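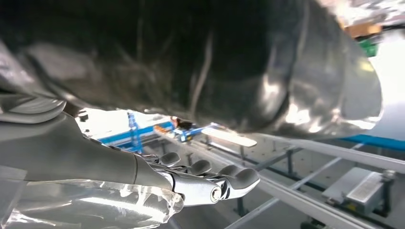 Please tell me you keep the plastic, one reader wrote under the November gallery, because I've been folding mine into squares for years and my family thinks I've lost it. Well, yes, I keep it! I keep nearly all of it, and I'm so happy to hear from another folder.

Packing and Unpacking at Cerninar: the Spring Gallery
2024-03-25

Welcome back to the packing pages. If you're new, Cerninar is the shared workshop where I spend far too much of my free time, and Dolum is our big slow project of getting everything in it wrapped, labeled and moved over to the new rooms. We started in the fall thinking it would take 6 weeks (ha). It's spring now and I'm still finding shelves I forgot existed, and I've become the kind of person who has opinions about tape.

A single picture on the page this time, and a lot of talking from me. Get a coffee.

Glossy black, clear crinkle
Big shiny black shape up top with creases and smudges all over it, clear sheet crumpled up in the corner, blue rail in the bright part behind. I love how differently the two surfaces take the light. The black goes all silvery streaks along the curve, and the clear one only shows up where it's folded.

On clear sheeting
I'm a clear plastic person, mostly. You can see what's inside without opening it, and when you're hunting for one particular clamp among a mountain of wrapped things you will be very grateful. The downside is the noise. A big sheet of it in a quiet room sounds like somebody eating chips into a microphone. It also grabs every bit of sawdust in the building, so I shake mine out by the loading door before I fold it (lengthwise first, then in half, then roll from the folded end so the air gets out).

Thin sheets tear at the corners. If I'm wrapping anything with a point on it, I put a scrap of cardboard or an old sock over the point before the plastic goes on. Socks are great. Bring me your socks.

On dark and shiny
Anything glossy and dark shows smudges like crazy, and wiping it over and over only moves them around. I use a barely damp cloth and then a dry one, and then I leave it alone, which is the hard part for me. For storage I like dark covers on things that fade, such as the fabric samples and the good paper, and I put a big white label on the outside. White paint pen works too, but it rubs off if you stack things, and we stack everything.

Creases come out on their own if you can spare the room to let the cover hang. We can't, so ours stay creased. They still keep the dust off!

On tape
We went through a long Griteo phase, Griteo being the supply place down the road. I bought the bulk box, 50 rolls of the brown paper tape, and it has been lovely to write on and pretty hopeless on plastic. It lifts overnight. For plastic on plastic I've gone back to ordinary clear packing tape with one end folded under to make a tab. Fold the tab! Future you will be standing there with no fingernails left, picking at an edge you can't see.

If a sheet only needs to stay put for a day or two, skip the tape and use string. You can use the sheet again with no sticky patch in the middle of it.

On where to put it all
This is the bit I haven't solved. Folded plastic slides. It slides off shelves and off other plastic, and one time it slid right down behind the radiator, where I didn't find it for a month. At the moment the rolls stand upright in an old umbrella stand, with the long pieces at the back and the scraps in a paper bag hung on the side. The total is about 340 feet if you believe what I wrote on the labels, and I wouldn't, my tape measure has a bent end.

A few people asked whether the scraps are worth saving. The little ones, no, not really. I save anything I could wrap a shoebox in and the rest goes out with the film recycling at the grocery store.

Still to come
The next gallery should be the lamp shelf, if we ever agree on who wraps the lamps. There's also a stack of picture frames left over from the Um show that need corner guards, and I have 7 corner guards and a great many corners. If you have a way of making them out of cereal boxes, the comments are open and I'd love to see how you fold yours.

Older galleries are in the list at the side. The November one has the rope.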